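About Filtavville

Filtavville is a small laundry and folding service. We wash clothes, fold them and hand them back. Jawad Bugti started it after years of paying other people to do the same job and getting his sweaters back in a lump.

We don't claim to love laundry. We also doubt most of what gets said about it. There are at least 9 folding methods being sold as life-changing right now, and we have tried 7 of them. Most look great on a shelf in a video and fall apart the first time someone pulls a shirt from the middle of the pile. Two were worth keeping.

Gray sweatshirt knits are where most folding advice goes wrong. A thick fold wants to roll up on itself, and no amount of smoothing with the palm will talk it out of that. We lift the cloth, let it hang, and lay it down again.

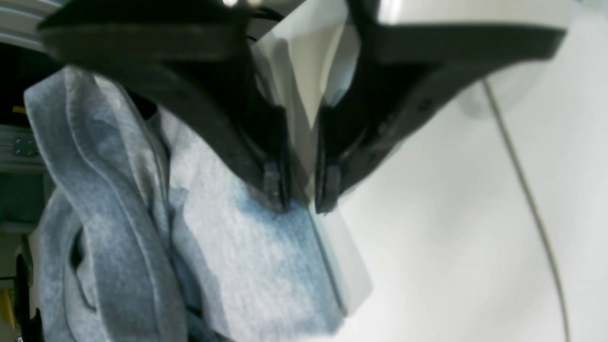
What we do

Wash and fold, by the bag. Fold only, if you own a washer and just hate the last part. We handle nearly 1000 pieces in a normal week, more in March when people dig out their closets.

What we don't do

We don't iron. We don't use scent beads, and we are not convinced they do anything except smell. We won't promise to get out a stain we haven't looked at.

Where to find us

The main counter is on Machala. The second, smaller one is at Pidano and takes drop-offs only until 2 in the afternoon. Bags left at Pidano are folded at Machala, so allow an extra day.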